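About Ondstead

Ondstead is a small company which gathers examples for robots that learn. Our customers build the arm and the software. We bring them the part they do not have time to make: many short recordings of a person doing an ordinary thing with the hands, done properly and labelled properly.

We began with two people and one kitchen. Severino Palacios had worked in fruit packing before he studied engineering, and Brittany Doucette was teaching adults to read. They met at an evening course and discovered that they had the same complaint. The robots they saw in the course were trained on very clean tables, with one block on it, and then everybody was surprised when the robot could not manage a real cupboard. Today we are 14 persons, and we work from our office in Paju and from the homes of our collectors.

What we do

A collector holds a gripper tool in the hand and does the task with it, for example moving fruit from the table to a bowl, folding a dish towel or putting cups on a shelf. The camera on the tool records what the fingers see. One such recording we call an episode. Most episodes are shorter than one minute. A normal working session is 64 episodes, with a pause in the middle, and for every session the collector writes a short note on what was difficult.

After that, the episodes go to our review group, led by Chrysanthi Tsakiris. Every episode is watched from beginning to end by a person. The reviewer marks the moment of the grasp, the moment of the release, and any slip between them. If the collector has changed the grip in the middle, we keep the episode and mark it also. Customers ask us sometimes to remove all the mistakes. We can do this, but we advise against it, as a system that has seen only perfect grasps has no idea what to do after a bad one.

Our software for the labelling is called Plerura. So-yul Koo wrote the first version in one November and she is still the person who repairs it.

Where we work

We prefer real homes. The light there changes through the day, the tablecloth has a pattern, and the neighbouring chair is not always in the same place. Before a first session Kendra MacDonald visits the collector and explains which things should be put away, such as letters with an address or family photographs. Other things stay how they are. The collector may stop at any time and may ask us to delete a session, also after it was paid.

Until now we have collected in 198 rooms. Kitchens are the largest group, then dining rooms.

Our fruit collection

The collection most people know us for is Onatberg. It started as a test of our own tools and became a product when two customers asked for the same thing.

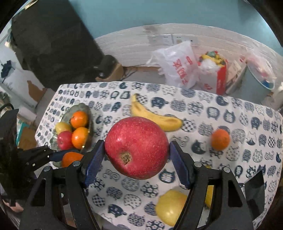
Fruit is a good teacher for a gripper. It is round or nearly round, it rolls, the skin can be smooth or rough, and you can damage it if you close too hard. Two apples from the same bag do not have the same weight or the same colour. In Onatberg each collector chooses the fruit at the local shop, so the sizes follow what is sold there in that season. We ask for at least three kinds on the table at one time, and that the order of picking is changed between episodes. The fruit is eaten afterwards, if it is still in a condition for this.

Working with us

We read all applications from collectors. You do not need a technical education, but you need patience and a steady hand, and a table that you can leave free for some hours. The training takes two days and is paid at the same rate as the collecting. Customers who want to see samples can write to Severino and will receive 24 episodes with the full labels, without a charge.

This page was last revised on Dec 28, 2025.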